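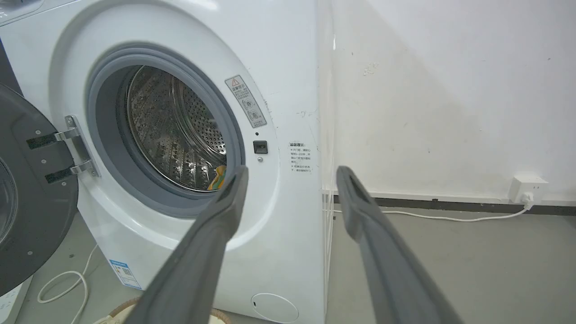

Shared Laundry Rooms and the Older Tenant: A Conversation With the Dulanley Housing Office

The Dulanley Housing Office manages 397 apartments in Fledonport, most of them built without laundry hookups. Tenants in those units depend on shared rooms on the ground floor. In May the office completed a review of how the rooms are used, with particular attention to tenants over the age of 65. The office's head of resident services, who led the review, spoke with the newsletter about its findings and the changes now under way.

Asked why laundry had become a subject of formal study, the head of resident services pointed to the tenant survey. "We sent the survey to every household and expected most of the comments to concern heating and parking," she said. "Laundry came up on page after page. Tenants wrote about stairs, about heavy doors, about waiting with wet clothes when the dryers were full. Several had stopped using the rooms and were washing clothes in the bathtub."

The review covered 23 laundry rooms across the Dulanley and Bermúdez properties. Staff visited each room at different hours and spoke with tenants who agreed to take part. Evening use was heavier than the office had assumed, and older tenants tended to come before 9 a.m., when the rooms are quieter and a neighbor is often nearby to help.

"Many of them have arranged their week around that early hour," she said. "Under the old schedule, the rooms were closed for cleaning on Monday mornings. We had never asked whether that suited anyone. Cleaning has been moved to the afternoon."

Carrying and Lifting

The distance between the apartment and the machine proved to be the most frequent concern. A full load of towels is heavy, and tenants who use a cane have only one free hand. The office has asked Asis, the contractor responsible for its elevators and entrances, to adjust the closing speed of the doors along the main laundry routes. Work at the Bermúdez buildings is finished. The Dulanley buildings will follow.

The office also offers written guidance for tenants who find laundry day tiring. It recommends two small loads in place of one large one, and a shallow basket that can be held close to the body. Tenants are encouraged to sit while folding, and each room will have at least one chair with arms.

"An occupational therapist reviewed the guidance before it went out," the head of resident services said. "She took out a third of it. Her view was that people will follow a short page and put a long one in a drawer."
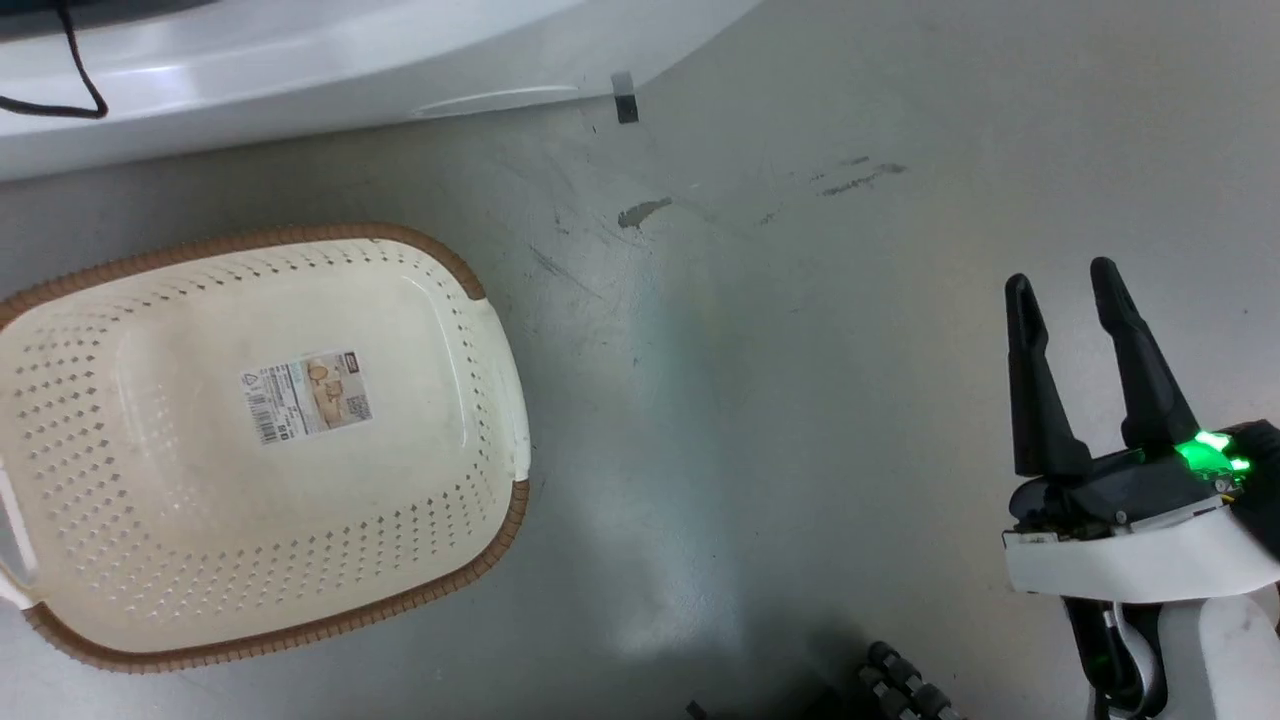
Cost and Next Steps

The price of a wash will not change this year. The office has set aside $700 per room for chairs, shelves and better lighting, and tenants may suggest how the money is spent in their own building. Suggestions are accepted at the front desk or by mail.

A more difficult question is the booking system. Tenants currently reserve a time on a paper sheet, and some have asked for online booking. The office is cautious. "A good number of our older tenants do not use a computer, and they should not lose their place to those who do," she said. "We will test online booking in 6 rooms and keep the paper sheet in all of them. If the two cannot be made to work together, the paper sheet stays."

The results of the test will be shared at the next tenant meeting in Fledonport. Tenants who need help with laundry before then may ask resident services for a home visit.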